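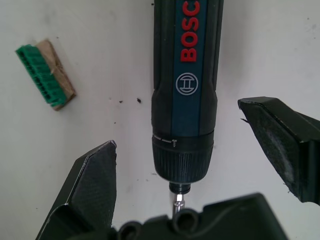 Can a TLC plate show that a herbal joint remedy has a steroid added to it?
A plate can flag a likely corticosteroid if you run a reference standard next to the sample, but you need LC-MS to confirm what it is.

benchleft
Background to the above, which is the short version from the Drosstead screening notes. We have 40 retail herbal products to triage for undeclared drugs, mostly joint and "arthritis relief" capsules. Silica plates with fluorescent indicator, read at 254 nm. Methanol extract, filtered, spotted against prednisolone and dexamethasone. Several of the extracts smear badly from the baseline up and I can't call the dark spots with any confidence. Suggestions on cleanup?

rf_zero
Overloading is the usual cause. Dilute the extract and spot again before you change anything else. Also, how far are you running the front?

benchleft
8 cm. Skisico plates, 16 lanes across, outer lanes left blank.

rf_zero
Distance is fine. Lanes may be too tight for crude plant extracts. Drop every second one and see if the smearing still bleeds sideways.

quillwort
I disagree that it's loading. Methanol pulls out everything - tannins, sugars, chlorophyll - and the sugars sit on the baseline and drag. Extract with ethyl acetate instead. The steroids come across and most of the sugars stay behind. We did this on the Tsoukalas capsule set and the plates were readable the first time.

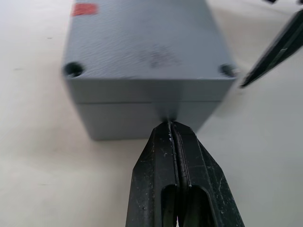 Gray plastic enclosure, lid on.

rf_zero
Ethyl acetate won't get you the polar adulterants. If someone has put in a phosphate ester of dexamethasone you will leave it in the marc and report a clean product. For a triage screen a false negative is worse than an ugly plate.

quillwort
Then run two extracts. I would still not read a methanol one by eye.

benchleft
Two extracts doubles the plate count but I can live with that. Second issue: prednisolone and hydrocortisone are nearly on top of each other in my solvent system (dichloromethane/methanol). Does it matter at this stage?

marc_and_filter
Not for triage. Both go to LC-MS anyway. Record it as "corticosteroid, unresolved" and move on. The Surmont template has a field for this, second page.

quillwort
Agree on that one. Do spike a blank herbal matrix with the standard though. A standard in clean solvent can run at a slightly different Rf from the same compound in a plant extract, and people reject true hits over it.

rf_zero
Co-spotting covers that. Sample, standard, and both on the same lane.

benchleft
Reran the three worst with diluted methanol and with ethyl acetate. Dilution fixed one. The other two only cleaned up in ethyl acetate, and one of those has a dark spot level with dexamethasone. Co-spot gives a single round spot. Sending it for LC-MS with the methanol extract alongside.

rf_zero
Keep the remaining capsules sealed and log the lot number. If it confirms, they will ask for both.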